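Skyrme bench notebook
October 1, 2023
Posted by Ruwan Uddin

We use cookies to remember your login and count visits. Accept / Manage settings

Box and roll task, left arm stops

Third time I have sat down to write this up, and I still don't believe the explanation we have been given. So I am putting down what I know and keeping it apart from what Trivitz support would like me to know.

The task is the plain one. Left arm goes to the handle on the side of the wooden box, takes hold, pulls the drawer out. The roll is picked up and dropped in, drawer pushed shut. Right arm waits over the box lid and only comes in if the script asks for it. We have been running it since June, when Grekberg wanted a figure for how long two arms could go without a person stepping in. The target was 1000 cycles. The best unbroken run we ever got was 644, and I would like that number to be treated with some care, as it was before the left gripper was swapped.

The fault: partway through the pull, the left arm goes into a protective stop and reports a force limit on the wrist. Drawer half out, fingers still closed on the bar. Clear it, jog back by hand, restart, and it may run the rest of the shift or it may go again on the next cycle. 47 stops logged since the new gripper went on.

Start pose, both grippers, for anyone who wants to argue about where the arms begin:
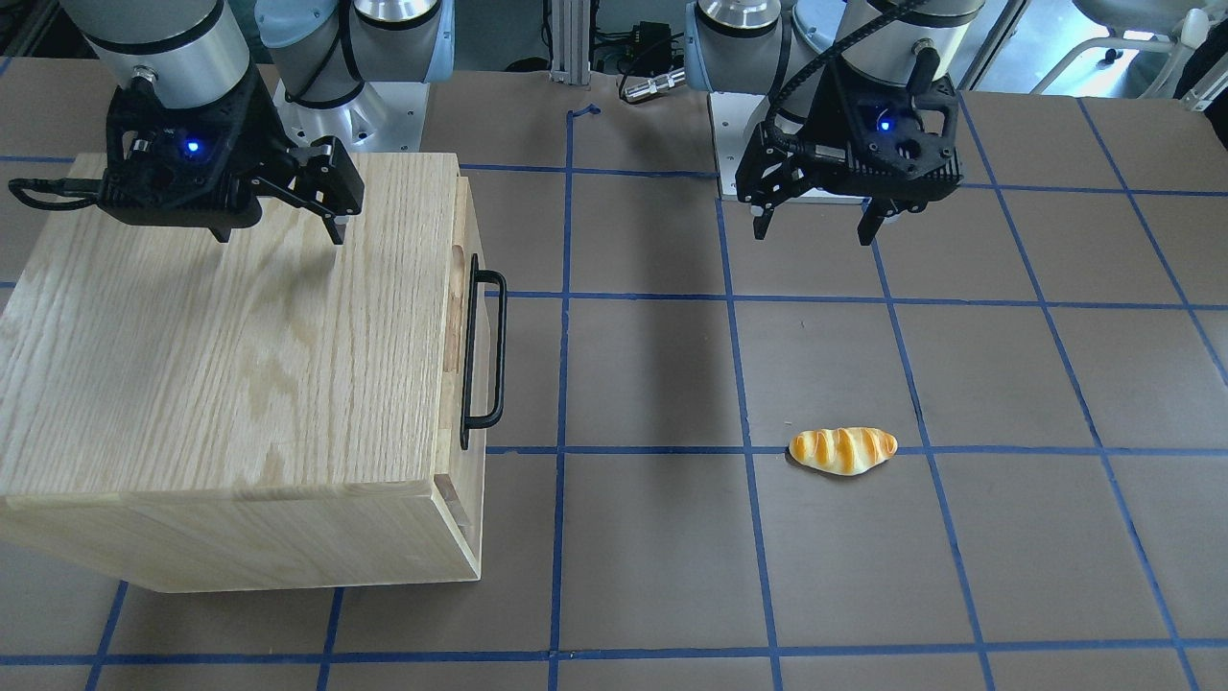 What support says

Their answer is "payload set wrong". I checked the payload. It was off by a little, left over from the old gripper, and I corrected it and got very excited for one afternoon. Then it stopped again, same place, same message. When I wrote back I was told to check the payload.

Their second answer is that the drawer is sticking. Fair enough as a thought. I pulled it by hand with the luggage scale hooked on the bar, over and over, and the reading was dull and steady from shut to fully open. I waxed the runners anyway. No change that I can find in the log.

What I think

The cable. On the new gripper it leaves from a different side, and we tied it the way the old one was tied. When the arm comes down beside the handle the cable has to make a tight turn right where the fingers are working. If it catches on the bar, or just goes stiff there, the wrist sees a load that has nothing to do with the drawer, and the arm is doing exactly what it should by stopping.

I can't prove that yet. Watching from the side I have seen the cable touch the bar twice, and on one of those two the arm carried on as if nothing had happened. So either touching isn't enough or I have the wrong culprit. Ramedeck had what sounded like the same thing on their rig and cured it with a longer cable, but they moved the box in the same week, so I don't count it as evidence of anything.

Closest look I have at how the cable lies when the left gripper is at the handle:
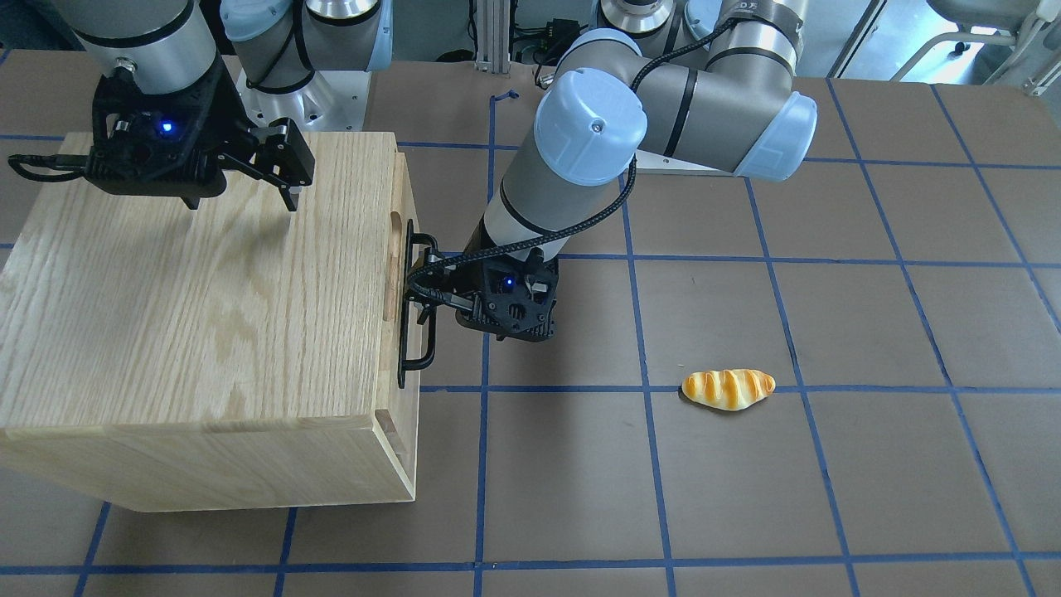 SAFETY NOTE

The stop itself is not what worries me. What worries me is how we had been clearing it. The habit was to hit reset on the pendant and let the script pick up where it left off. After a wrist stop with the fingers still on the bar, "where it left off" includes a pull. I had my hand on the drawer front when it did that. No injury, a pinched sleeve and some language. The speed was low, and I don't want that used as the reason to shrug.

From now on:

- Open the gripper first, from the pendant, before any reset.
- Jog the arm clear of the handle.
- Go back to the start of the cycle. No resuming halfway, even if the drawer is nearly out.
- One person at the bench holds the pendant and nobody else touches the box.

I have taken the resume option out of the script so it can't be picked by accident. If you put it back, sign here.
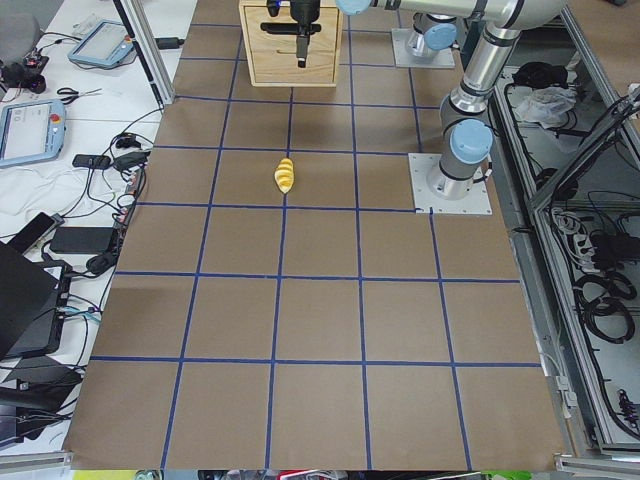
The other thing I want to try is the same cycle with the script slowed to half over the last part of the approach. If the stops thin out, that points at the cable being whipped round. If they don't, I will have to be polite to support about their payload theory, which I would rather avoid. Changing one thing at a time, please. Last time two of us "helped" on the same day and we lost the whole log as a comparison.

Cable to be re-tied along the forearm with more slack at the wrist, after the slow run and not before. Spare ties are in the drawer under the scope. Wrist force trace to be saved for every cycle, stopped or not; at the moment we only keep the bad ones and so have no idea what a good pull looks like.

Still open: why 644 clean cycles with the old gripper, if the runners or the payload were ever the trouble? I have asked support that in writing. No reply so far.

R.U.

Contact the Skyrme bench | © 2023 Skyrme | Back to top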